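The Corner Always Wins: Elfriede Plattner on White Tables and Loud Walls

7 min read
7/26/21

Elfriede Plattner has strong feelings about grout, stronger ones about sealant, and the strongest of all about people who wipe a table in circles. She cleaned guesthouses in Nirosmont for most of her working life and now gets called in when somebody has given up on a room. I met her in the workroom she looks after these days, where she offered me coffee and then watched closely to see where I would put the cup.

I put it on the windowsill. "Good," she said. "You can stay."

The room's centerpiece is a white worktop pushed into a corner between two papered walls. She did not choose the wallpaper and would like that on the record.

"Blue leaves on pink. White splatters all over, as if the painter sneezed. But I'll tell you something – it's very kind to dirt. You could throw soup at that wall and it would look like part of the plan. Then right beside it they put a white table, which forgives nothing. A pencil looks at it and leaves a mark."
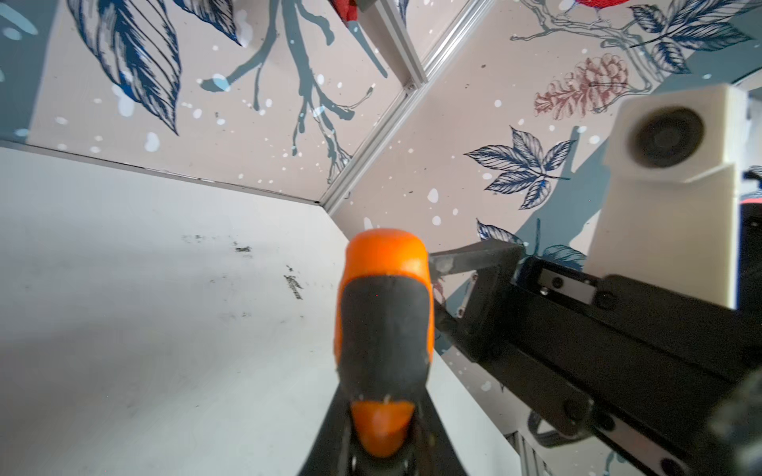
Gray scuffs are her daily bread, she says, and most people go at them the wrong way. "They see a smudge and they reach for the strongest bottle in the house. Then they have a dull spot exactly the shape of their own impatience."

Her own method is boring and she is proud of it. Warm water, a drop of dish soap, a soft cloth folded in 4. Straight strokes toward yourself. Dry it with a second cloth, then crouch and look along the surface with the light in front of you. If a streak is still there, a little baking soda on a damp fingertip.

"Finger," she repeated, holding hers up. "With a scrubbing pad you can't feel when to stop."

Did she learn this somewhere? She did, from Liesl Gruber, who ran the laundry at the first guesthouse and had opinions on posture. "Liesl could see a crumb from the stairs. I was terrified of her for 9 years. Then she retired and I found out I had become her, and the girls were terrified of me. It was a lovely feeling."

We got on to the subject of edges. I had assumed the middle of a table was where the trouble was. Elfriede put her glasses on, I think so that she could look at me over them.

"The middle is for guests. Anybody can clean the middle. You want to know about a person, you look where the table meets the wall."

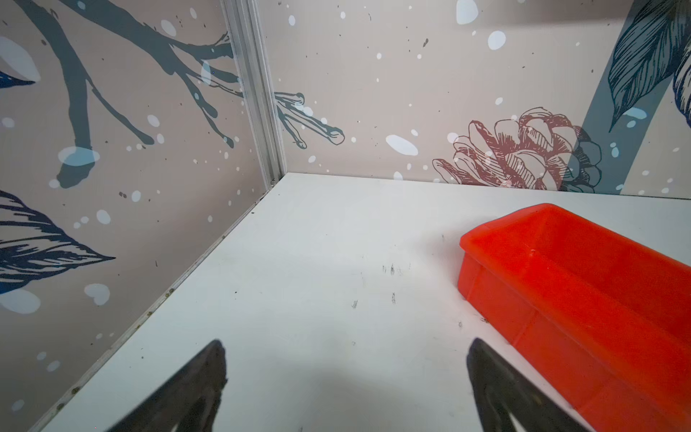

A sealed seam, in her view, is a shelf for filth. It is narrow, it is a tiny bit soft, and every wipe across the table delivers something new to it. The specks settle in brown and greenish, and by the time you notice them they have moved in. The worst place is the foot of the corner trim, where two walls and a tabletop come together and no cloth fits.

"Wooden toothpick, damp cloth around the tip," she said. "An old toothbrush for the long stretch. Never a knife. My brother-in-law Alois used a knife. Now Alois has a gap, and in the gap he has ants."

Alois Holzer, reached later by phone, confirmed the ants and disputed the knife. He says it was a small screwdriver.

On bins she is more relaxed. She likes them red, so that they don't get lost, and she likes them plain and open at the top. "A lid is a promise you'll deal with it later." A nick in the rim doesn't bother her. What bothers her is a bin that never gets lifted, and she wants the underside wiped whenever the table is.

I asked whether she would change the wallpaper if it were up to her. She considered the leaves for quite a while.

"In August I was going to paint over it. I had the color picked out, a gray. Then I thought, if both of them are plain, the wall and the table, I'll have twice as much to clean." She finished her coffee. "So the sneeze stays."

On my way out she went over to the windowsill and lifted my cup to check underneath it.

47 shares
9 comments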